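Rerora: a two-armed folding bench, built in the shared workshop at Vestport
Project report, Giang Trịnh, 4/4/19

I had wanted to build something that folds clothes ever since I moved out and met my own laundry. The plan, begun in September, was modest: two arms, one table, one T-shirt. The workshop let me have a corner for the year (thank you, everyone, for putting up with the beeping!) and my budget was 2,000, most of which went on motors before I had learnt to read a data sheet properly.

Most of the hard work was in the fingers. The first set, cut at Rastden, was too blunt to get under a hem, so I went over to long ones with narrow tips, and those are still on both arms now.

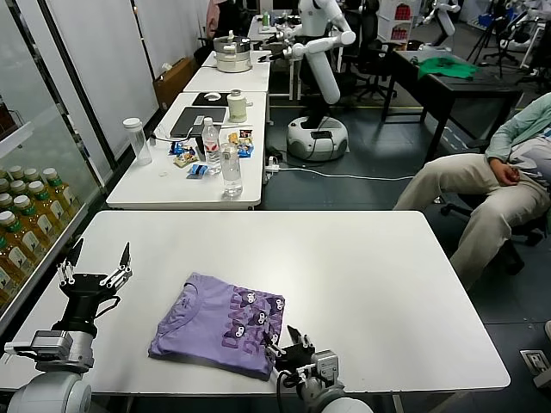
Fig. 8. Right gripper at the folded purple T-shirt, left one open above the table.

Printed shirts gave me more trouble than plain ones, as my edge finder kept mistaking the lettering for a hem, and I spent 20 evenings on that alone. Lowering the contrast helped a good deal. Sleeves are still a muddle, and I would dearly like another term to sort them out.

Recent reports
Mạc: a plant-watering cart
A quieter bench drill
Sorting buttons by colour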